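We use cookies to remember your settings and to see which pages get read. Accept all | Manage preferences

Comma questions, answered with some suspicion

Questions readers send to the Jakberg usage desk. Replies by Doaa Tawfik unless marked otherwise.

Is it true that you put a comma wherever you'd take a breath?

No. I'd like to know who keeps teaching this. People breathe in different places, and a swimmer would punctuate differently from a smoker. Commas mark grammatical structure most of the time. Sometimes a pause lines up with one and sometimes it doesn't: "The manager of the new shop on the corner of the high street resigned" has room for a breath and no room for a comma.

What is a comma splice, and is it really an error?

It's two complete sentences joined by a comma and nothing else: "The bus was late, I missed the meeting." Most style guides call it an error. Most novelists ignore them. In a job application, fix it with a full stop, a semicolon or a conjunction. In a text to your sister, leave it alone. I'm doubtful of anyone who claims it makes a sentence impossible to understand.

Does the Oxford comma prevent ambiguity?

It prevents some and causes some. "My boss, a plumber, and a dentist" could be three people, or two if your boss happens to be a plumber. Supporters only ever quote the examples that suit them, and so do opponents. In Australia the usual practice is to leave it out unless the list is confusing without it. Pick one and be consistent. If the list is still murky, rewrite it.

A course I'm looking at says there are 187 comma rules. Are there?

I've seen that list. Vikas Upadhyay went through it for us in February and found the same advice repeated under different headings, with a separate "rule" for dates, for addresses and for dates near addresses. You can write very well on six. Anyone selling you more than 200 exercises on the subject is selling you exercises.

Do I need a comma before "because"?

Usually not, but watch the negatives. "She didn't leave because of the noise" can mean she stayed, or that she left for some other reason. A comma after "leave" pushes it towards the first reading. I wouldn't trust it to do the whole job, though. Recast the sentence.

What about before "which"?

If the clause can be lifted out and the sentence still picks out the same thing, put commas around it. The claim that "which" always needs a comma and "that" never does is tidier than the language. Plenty of careful Australian and British writers use "which" with no comma in defining clauses, and have done for a very long time.

My grammar checker, Fastard, flags commas my teacher says are right. Who wins?

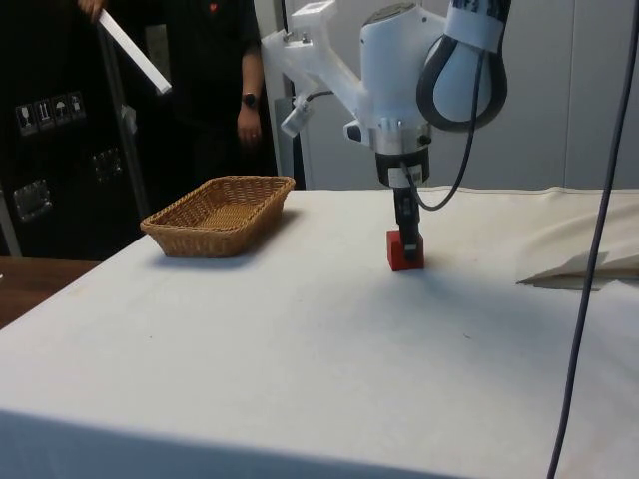

Your teacher, on the evidence I have. Anca Mocanu ran the same page through Fastard and Brastus and got two different verdicts on the opening sentence. These programs are decent at spotting a missing comma after a long introductory phrase. They're poor at working out what you meant, and commas often depend on exactly that. Treat a flag as a reason to look again.

Is there a comma after "Hi" in an email?

Strictly, "Hi, Quang" follows the convention for addressing someone by name. Almost everyone writes "Hi Quang," and no colleague has been confused by it yet. I've stopped correcting it.

Can I start a sentence with "However" and skip the comma?

Only when it means "in whatever way", as in "However you slice it, the figures are wrong." When it means "but", keep the comma.

Last updated 12/14/24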